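3.2 Workspace and Task

The cell was assembled on a bench in the shared workshop at Nernwood, where floor area is allotted by the bench and tools are returned at the end of each evening. These conditions set most of the design limits. The enclosure had to fit one bench, run from a single wall outlet, and be left standing between sessions without blocking the aisle. Two arms of the same model were mounted near the front corners, facing inward, so that the areas they can reach overlap over the middle of the floor. Panels close the cell at the back and on both sides. The front is left open for loading by hand.

The panels are plain off-white. An earlier version of the cell, built by Sala at home and described in the Trastinow build notes, had bare walls of mixed color, and the segmentation step often joined clear plastic to the background. Changing the walls reduced this error but did not remove it. Clear bottles without a label remain the hardest objects in the set, and we return to them in Section 4.3.

The task is to clear plastic bottles from the floor into a cylindrical bin placed near the back center. Either arm may pick any bottle. The arm that has picked carries the bottle to the bin, lowers the cap end toward the opening, and releases. The other arm holds position until the release is confirmed.
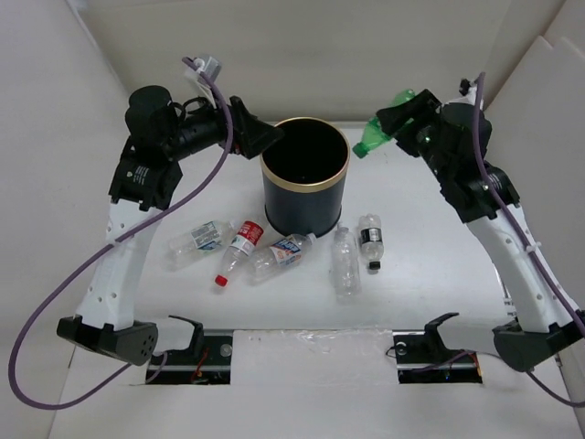 Figure 2. The cell during a trial. The right arm holds a green bottle near the bin; the left gripper is empty.

Arbitration between the arms is handled by a small scheduler, Bindside, which runs on the same computer as the motion planner. Bindside treats the volume over the bin as a single shared resource. An arm must hold the lock on this volume before its gripper may enter, and it gives up the lock only after it has backed out past a fixed plane. The rule is conservative – it rules out parallel drops that would be safe in practice – but it allowed us to work without a full collision model of the cables, which move with the arms and were never modeled.

Cable routing took more time than any other part of the build. In the first layout the wrist cables were tied close to the links, and repeated wrist rotation worked the connectors loose. The final layout leaves a long free loop outside the link on each side. The loop takes up the rotation, at the cost of a wider envelope that had to be kept clear of the side walls.

3.3 Trial Procedure

Before each trial the operator placed the bottles by hand, following a printed layout drawn at random. Bottles differed in size, label, and cap color, and some had no label. All were capped, to keep the neck from deforming under the gripper. A trial ended when the floor was clear or when 90 seconds had passed without a completed drop.

We planned 2,000 pick attempts and recorded 1,563 before the workshop closed for rewiring in March. Attempts were logged by the scheduler, with the arm, the planned grasp, and the outcome stored for each. The first 1,000 were used to tune grip force and approach angle, and the remainder were held back for evaluation. No parameters were changed after that point, with one exception: the release height was raised after a bottle caught on the rim and tipped the bin. Attempts made before and after this change are reported separately in Section 4.

The bin was emptied between trials and returned to a mark on the floor panel. Its position was not measured again during a trial. A bin pushed out of place therefore led to missed drops until the next reset, and these misses are counted as failures of the system.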